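Kesten Laundry Handling Set

README, April release

Overview

Kesten is a set of 3000 short demonstrations of garment handling on a tabletop, recorded with hand-held grippers. It was put together at Vurwood to answer a narrow question: can a two-finger gripper policy fold ordinary laundry well enough to be left alone with it? At present the answer is no, although the failures are more consistent than we expected and most of them occur early in the fold.

Contents

Each demonstration covers one garment and one task. There are 29 garments in the set. Tasks are flatten, fold in half, fold in thirds and stack. Recordings run at 30 frames per second and are stored per episode with gripper width, pose and a short text label.

Jeans are labelled by the side facing up (front or back) at the start of the episode. Colour is recorded as a plain word - grey, blue, black - and should not be used for fine-grained work.

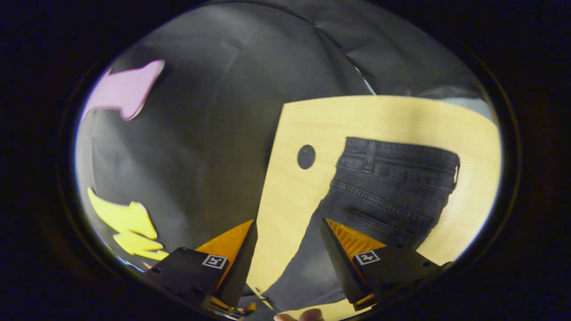

Denim is the hardest category. Seams and waistbands are several layers thick, so a grip width that holds a single leg will slip at the yoke or pocket. Policies trained on T-shirts alone tend to close too far and drag the garment across the table. Adding denim episodes to training reduces this but does not remove it.

Baseline

The Clusumine baseline was trained on the full set with 3 garments held out. It flattens shirts reliably. It folds held-out jeans only when the legs are already aligned, and it does not recover from a dropped hem. Configuration files are in the folder named stan, after the Stan controller used for playback.

Known issues

- Fingertips of the operator are visible in parts of the set.
- The wide-angle view bends straight edges. Undistort before measuring anything.
- Inside-out garments are under-represented.
- Labels for "fold in thirds" were revised once; older copies should be replaced.

Use

Research and teaching. The set is not suitable for judging whether a product is safe in a home or a commercial laundry.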